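24/07/2021

Hand comparison, Cuvico five-finger against the old Juhász two-jaw. Kitchen corner, overhead lights on, blinds as they were. Shuk-fan on the controller, me on notes. Siu-ming Yip came in for the second half and looked after the cameras.

Purpose of the session: decide which hand goes on the arms for the Zidlow demo, and find out if the wrist camera is any use for closing the thumb. Vikovville have asked for both answers before the end of July.

Setup

Both arms carry the Cuvico hand at the moment. The two-jaw numbers are from the earlier sheet, same arm, same controller, so no swapping of hardware in the middle of the session. Firmware unchanged. Thumb torque limit left at the default, finger limit turned down one step after the left index stalled during homing. Stall cleared on restart and has not come back. I would still like somebody to look at that tendon.

Wrist camera is on the short bracket. We tried the long bracket first and the forearm cable pulled on it in full rotation, so it went back in the drawer.

Thumb contact, smooth metal

This is the one the two-jaw has always been bad at. Curved, satin finish, nothing flat to close on. The plan with the Cuvico was to bring the thumb to the side of the object and keep the four fingers low in front, then close slowly.

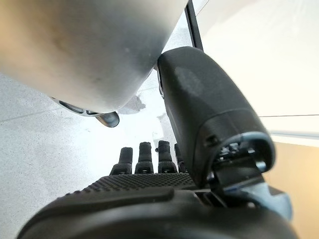
Wrist camera, right hand. Thumb tip on the metal, fingers below, palm pad facing up.

Notes on the view itself. The housing takes up the whole bottom of the image and there is nothing to be done about that with the short bracket. The thumb tip is easy to find against the metal. The fourth finger goes behind the thumb, so anything that depends on seeing all four tips will fail in this pose. Shuk-fan wants to mask the housing out and crop. I would leave it in for now, it is a handy check that the bracket has not moved.

Background is blown out at the upper right. Auto exposure is set for the whole image and the pale floor pulls it around too. Fixed exposure next time, and write the value on the sheet.

Result: 19 tries on the smooth metal with the Cuvico, 9 held through the full lift. The two-jaw sheet has 2 held from the same number of tries. So it is better, but I would not call it good. Most of the misses were the same miss: thumb arrives first, pushes, the object turns a little, and the fingers close on the wrong part of the curve. Slowing the thumb helped. Delaying it until the fingers had started to move helped more. Shuk-fan has put the delay in as a parameter so we can sweep it properly.

The palm dots do very little here. The object hardly reaches the palm in this grasp.

Controller

Loop ran at 1000 Hz on the hand side with no dropped cycles in the log. The arm side is the slow part, as before. There is a visible hesitation when the wrist finishes turning and the fingers start, and I had blamed the hand for it. Siu-ming put the two logs next to each other and the wait is all in the arm handing over. That one goes on my list.

Head camera

Moved on to the refrigerator corner with the drawer open. We wanted to know how much the head view gives us once the hands are down low, and if it can take over from the wrist camera for the approach.

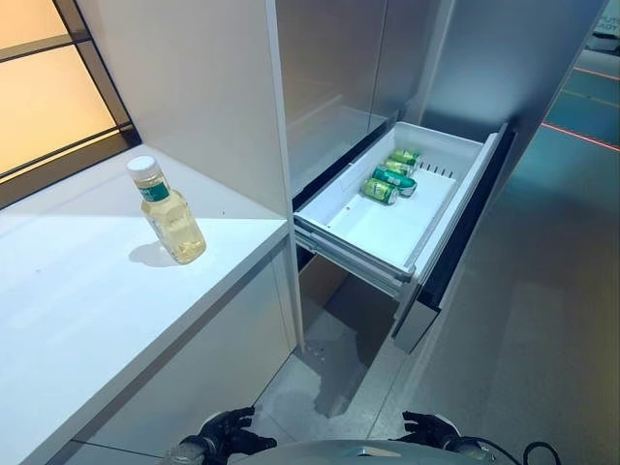 For the approach I think the head camera is enough. The cans lie on their sides toward the back of the drawer, and all four can be told apart from up there even though they are the same product. The bottle on the counter is clear plastic with pale contents on a white surface, which I expected to be a problem, but the green label and the shadow give the detector something to hold on to. It would be worth repeating with the label turned away or taken off.

What the head camera does not give is depth along the drawer. The near can is fine. For the far one, tucked against the back wall, the estimate jumped from one reading to the next, and I would not send a hand in on that alone. Proposal is head camera down to the drawer opening, then switch to the wrist for the close. Siu-ming would like both running all the time and a weighting between them. More work, but he has offered to write it.

Cable on the right side needs a clip before we do anything fast near the floor.

Decision for now

Cuvico stays on both arms. Two-jaw goes back in its case and stays in the building as a spare. Wrist camera stays on the short bracket.

To do

Sweep the thumb delay (Shuk-fan)
Fixed exposure on the wrist camera (Siu-ming)
Arm handover wait (me)
Left index tendon, open and check
Cable clip, right side
Ask Cuvico if the thumb tip comes in a softer grade
Send Vikovville the held and missed sheet, with the two-jaw numbers in their own column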